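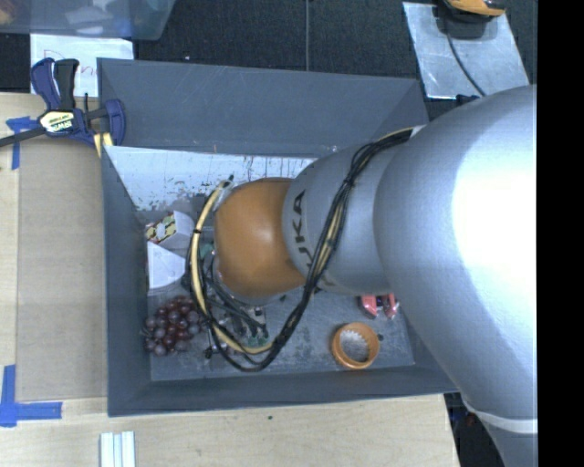

stoyanova_v
Replying to the first post: I think the Nikdale deal goes through, and I'm kind of thrilled about it! Etholm has been the sleepy number three in broadband for years and someone finally wants to put money into it.

copperline
Money from where though? Nikdale already carries $948 million in debt. Add the Etholm purchase and they'll be raising prices by May, watch.

stoyanova_v
Most of that debt is long-dated (page 40 of the annual report, there's a great table if you like that kind of thing). And Etholm comes with 900 miles of fiber that's barely used! You can't build that at the price they're paying.

tandem_joe
Long-dated or not, Brilleo tried the same thing with Georgiev and the regulator made them sell off the mobile half. Why would this one be different?

stoyanova_v
Brilleo and Georgiev overlapped in nearly every city. Nikdale and Etholm only overlap in 2. I went through the coverage maps last night, way too late, and loved every minute.

copperline
Two overlaps on home broadband, sure. Business lines are another story. My office can pick between those two and that's it.

stoyanova_v
OK, that's a fair hit, I only looked at residential. Do you know if your building is on Etholm's own fiber or leased?

copperline
Leased, I think. I'll check the bill.

marlowe88
Holding Etholm shares here and not selling. If Brilleo comes in with a counterbid this gets really fun.

tandem_joe
Brilleo can't afford a counterbid. They cut the dividend!

marlowe88
They cut it to save up cash, that's how I read it anyway. We'll see when they report.

copperline
Checked. Leased, and the contract is up for renewal this spring. Great timing for me.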